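# Recording a Pick-and-Place Task: Procedure for Student Teams

This procedure applies to all teams entered in the Irno kitchen challenge. Each team must submit 12 complete recordings of the same task before the end of September. Please read the whole page before booking a bench.

## Before the session

1. Check that the arm is switched on and that its status light is steady.
2. Look along every cable and confirm that it can follow the arm through its full reach. Re-clip any cable that has come free.
3. Set out the items on your task card. Toy food only is permitted on the bench.
4. Enter the team name and task number in the Trevska log.

Teams may choose their own starting layout, provided that every item can be reached without the arm passing over the edge of the table. The toaster oven stays unplugged at all times. It is used for its door and its shape - no heating is part of any task.
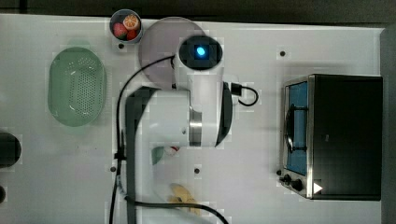 Once the layout is agreed, one member should sketch it on the task card. The same layout is used for the first 4 recordings, after which the items may be moved.

## Recording

1. Move the arm to its home position and wait until it stops.
2. Start the log, then begin the task.
3. Keep hands off the table until the arm has returned home.
4. Mark the attempt as complete or incomplete. Incomplete attempts are kept but do not count toward the total.

A single recording may not exceed 1,350 frames. Teams that regularly reach this limit should choose a shorter path or ask for a simpler card.

## After the session

Return the toy food to storage, park the arm and close the log. Bench bookings end at 6 p.m.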